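The Level at Elleck

The gauge house at Elleck stands on the east bank, 200 metres below the weir. It has one room for the instruments, one room for the keeper and a bathroom added later. The keeper reads the river twice a day and enters the figure in a book. The book goes to Pryor at the end of each quarter, where it is copied and shelved.

I took the post in April. The handover notes ran to 9 pages. Most of them dealt with the stilling well, the float and the pen recorder. The last page dealt with the house, which was to be kept clean on Mondays, glass included.

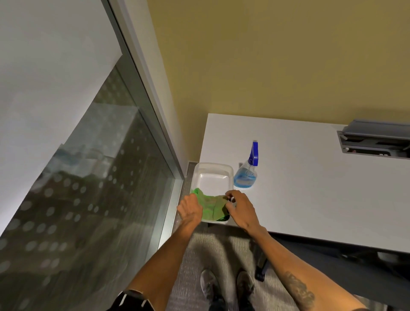
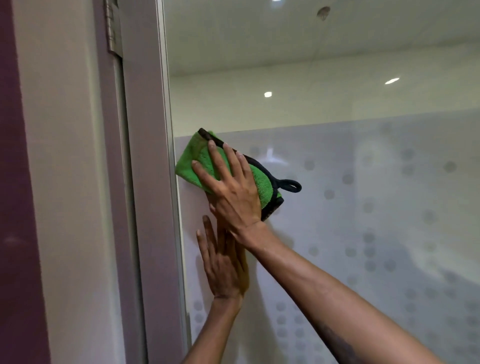 Green cloths, one at the tray and one at the shower glass.

The float hangs in the well on a steel tape. The tape passes over a wheel and the wheel moves the pen. When the river rises by a hand's width, the pen rises by the width of a fingernail. The paper drum turns once a week. A keeper who knows the drum can tell from the line what kind of week it has been: a slow hump for rain on the hills, a sharp step for the sluice at Tornolari, a faint saw edge for wind.

In my second week the line showed something else. At ten past three in the morning it dropped by 2 millimetres, stayed there for the time it takes to boil a kettle, and returned to where it had been. I checked the wheel for slip and found none. I cleaned the pen. I lowered the brass weight to the bottom of the well and brought it up with a little silt on it, no more than usual.

The following night it dropped again, at the same time and by the same amount.

There are ordinary causes for a short fall in level. A pump may be drawing from the reach. A gate may have been opened and closed. I wrote to Tornolari and asked for their gate times. The reply came on a printed form and stated that no gate had moved at night since the winter. I walked the bank as far as the Horketti bridge and looked for a pipe or a hose. There were reeds, a sunk punt and a good deal of mud.

I then did what I should have done first and read the old books. The pen recorder was a recent purchase. Earlier keepers had read the staff by eye, at eight in the morning and eight in the evening, and a fall at ten past three would have passed them by. One had been a poor sleeper. In the remarks column, in small upright writing, that keeper had put: "Down at ten past three. Back by twenty past. Lamp used." The same remark was entered on the next night and the next. It went on for two quarters. Then the remark became "As before", and then a tick, and then the column was blank.

I took a lamp down to the staff that night and stood on the lowest dry step. The river was quiet. At ten past three the wet line on the staff showed above the water. There was no current towards the weir and none away from it. On the far bank the mud had a fresh dark edge, quite straight, running as far as the lamp would reach. I held my hand over the surface and felt no wind. The river stood at its new level in the way a chest stands at the bottom of a breath. Then it came up again over the wet line, and a moorhen complained in the reeds.

I wrote the reading in the book. Under remarks I put the time, the fall, the time of recovery and the words "Lamp used".

Pryor answered at the end of the quarter. The letter thanked me for the book and noted that the drum charts showed a small regular fault. It advised me to fit a new tape and to oil the wheel. A tape was enclosed. I fitted it the same afternoon, oiled the wheel and reset the pen against the staff. The two agreed exactly.

At ten past three the pen dropped by 2 millimetres.

I have kept the old tape in the drawer with the spare nibs. On Mondays I change the drum, wind the clock and clean the glass. I go down to the step less often than I did, though I still wake at the hour and listen for the small click the wheel makes as the float goes down, and then for the second click. Last night there was a long wait between them. I have entered the interval in the book and ruled a new column for it.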